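Flurncombe site, cell 2: monthly inspection of the desk-sorting arm
Form and comments, inspection of 2024-01-05
Copy to: Diltex maintenance desk, Odukoya (tooling supply)

Before starting
Read the last form. Put the cell in hold at the panel, take the key out and keep it on you. Lock off the air even if you only mean to look at the fingers. Do not lean through the light curtain to reach the table, walk round to the gate.

1. Guarding and stops

1.1 Gate switch, drops out drive power when opened: OK
1.2 Gate switch, no restart on closing without reset: OK
1.3 Emergency stop at panel: OK
1.4 Emergency stop at rear post: OK. Button cover is cracked but the button latches and releases as it should. Cover on order.
1.5 Light curtain, test rod at top, middle and bottom: OK
1.6 Fixed panels, all bolts present and tight: One bolt loose on the side facing the store. Tightened.
1.7 Warning signs readable from the aisle: OK

Comment on section 1: the rear post was blocked by a pallet when we arrived. The floor marking there has worn away and should be repainted. Same comment was made in August.

2. Arm and base

2.1 Base bolts, torque mark lined up: OK
2.2 Joint covers, no leaks or cracks: OK
2.3 Unusual noise on slow jog, each joint in turn: Slight tick at the wrist joint when reversing. Not heard at working speed. Watch.
2.4 Brakes hold with power off, arm extended: OK
2.5 Cable run from elbow to wrist, no rubbing: Action. The sleeve is wearing where it passes the second clip. Clip moved back by 15 mm and sleeve taped for now. Replace sleeve at next stop.
2.6 Home position agrees with the mark on the base: OK

3. Gripper

3.1 Fingers tight on their carriers: OK
3.2 Finger pads, no splits or lifting at the edges: OK. Left pad is more worn than the right.
3.3 Both fingers close on the centre line: OK
3.4 Grip force, gauge reading between the two limits on the card inside the panel door: OK
3.5 Finger change date entered in the log: Not entered. Spares tray is two short of the stock sheet, so a pair was probably fitted without being written up. Ask the late shift.
3.6 Open and close cycle, 14 strokes without a fault: OK

Comment on section 3: the fingers are the Brurex pattern. Do not fit the older short ones, they foul the rim of the box before they get down to the contents.

4. Wrist camera

4.1 Bracket tight, no play by hand: Action. There was play in the bracket. Lower screw had backed out. Cleaned, thread lock applied, retightened.
4.2 Lens clean: OK after wiping. Use the dry cloth only.
4.3 Cable plug seated and clipped: OK
4.4 Fingers visible at the bottom of the view: OK
4.5 Still taken over the organiser and saved with this form: Done, see below
4.6 Still sharp enough to pick out card edges: Fail. Orange edges can be found, but they are smeared, and so is everything else in the box.

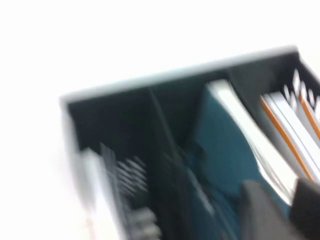 Item 4.5. Wrist camera view, gripper over the desktop organiser. Diagonal blur throughout.

Comment on section 4: any print on the cards or on the white sheet can't be read at this level of blur. The exposure setting is to be checked against the setup sheet before anyone alters the approach speed. The dark lining of the box does not help, and a longer exposure would make the smear worse. If the setting is right, add a pause before the trigger and take another still.

5. Table and box

5.1 Table surface clean and clear of tape residue: OK
5.2 Organiser seated against its stops: OK
5.3 Divider upright and firm: OK
5.4 Contents no higher than the setup sheet allows: OK
5.5 Soft items pushed down so that they cannot catch a finger: OK. Check this at every shift start as well.

6. Records

6.1 Cycle faults since last form: 267, nearly all of them "item not found". Too many. Compare with the August form once 4.6 is cleared.
6.2 Program backup present and readable: OK
6.3 Key log up to date: OK

Result
Cell may run at reduced speed. Full speed is not released until item 4.6 has been passed with a new still.

Open actions
1.4 Fit new button cover
1.6 Recheck loose bolt at next visit
1.7 No action
2.5 Replace cable sleeve
3.5 Trace missing finger pair and fill in log
4.6 Check exposure, retake still
Floor marking at rear post, to site office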